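Repairability of marker pens, and refilling in general
02/01/2019

The standard bullet-tip marker is a simple device. There is a barrel, a fibre reservoir wrapped in thin film, a porous nib, an end plug and a cap. Ink moves from the reservoir to the nib by capillary action, so no valve or spring is involved. When a marker stops writing, either the reservoir has run low, the solvent has evaporated, or the nib is clogged or worn flat. The three faults look the same on paper and need different treatment.

I started keeping notes on this in May, after Elīna Žukauskas gave me a carton of dead pens from the school in Clodville. There were 200 in the carton, nearly all water-based. I sorted them by fault before trying anything. Pens with a pale but even line went in one group, pens with a scratchy or broken line in another, and pens with no line at all in a third.

The pale group responds to refilling. Pull the end plug with flat pliers, stand the barrel nib down and add ink to the reservoir with a blunt syringe. I use 2 ml for a standard barrel. More than that and the surplus collects in the cap. Leave the pen capped and nib down overnight before testing.

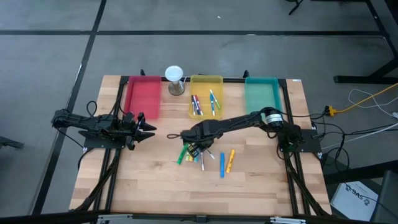

Scratchy lines are usually a nib fault. A nib that has gone hard at the tip can be pulled out and reversed, provided it is the double-ended type. Soak it first in warm water for water-based ink, or in isopropyl alcohol for permanent ink. Do not mix the two. Alcohol swells some water-based nibs and they will not go back into the collar.

The third group is the least rewarding. Most of these had been left uncapped for a long time and the dye had dried through the whole length of the reservoir. Adding water gets a line back, but the colour is uneven and fades within a page. I gave 19 of them fresh reservoirs cut from Semple filter rod, which fits after trimming. It takes longer than the pen is worth.

On ink: the bottled refill sold by Irner is thin and flows well, but bleeds on copier paper. Wulis is thicker and better behaved. It needs a longer wait after filling. Gunārs Rebane dilutes his with distilled water at 50 ml per bottle and reports no trouble. I found the black went brown at that ratio and have stopped diluting it.

Storage matters more than any of this. A single-ended marker should be kept flat or nib down. Nib up, the ink drains slowly away from the tip and the pen is thrown out as empty with a good part of its ink left. Twin-tip pens must lie flat or one end starves.

Caps are the other weak point. The inner seal is a small moulded ring, and once it splits the pen dries out whatever you do to the reservoir. I keep the caps from scrapped pens and sort them by diameter. Edgars Butkienė has asked whether the rings can be replaced separately. I have not found a supplier. If anyone has, please leave the part number in the comments.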